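### 3.2 The bed as a holding surface

It would be easy to treat the bed as a place for sleeping and leave it at that, but anyone who has kept house for long will know how much else it does in a day. In the 32 homes of the Lindar study, the bed was the piece of furniture our participants talked about most warmly, and also the one they found hardest to keep clear. Kettle and Fothergill, who worked through the tidying diaries with great patience, found 947 entries in which something was put down on a bed "just for a minute" - a phone, a folded towel, the day's mail - and then stayed there well into the evening.
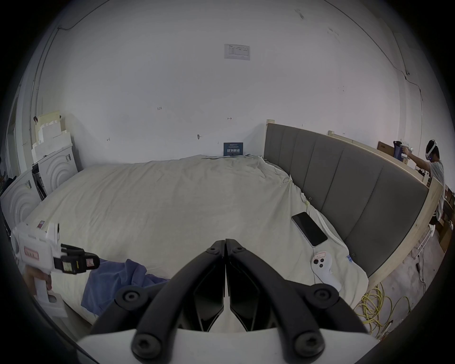 **Figure 2.** A bed in use as a holding surface: a rumpled off-white sheet, a crumpled blue cloth to one side, and a smartphone and a controller lying near the gray upholstered headboard.

We came to think of these small arrivals as belonging to two families. There are the things that have a home elsewhere and are only resting, and there are the things that have no settled home at all, which tend to drift toward whatever soft, wide surface is nearest. Tang's interviews suggest that people feel quite differently about the two. One participant in Tanui told her, "My phone can lie there all day and I don't mind it, but a stray cloth makes the whole room feel undone."

Making the bed, then, begins well before anyone touches the sheet. It has to be emptied first, and in the diaries this clearing took up some of the most cheerful writing we received.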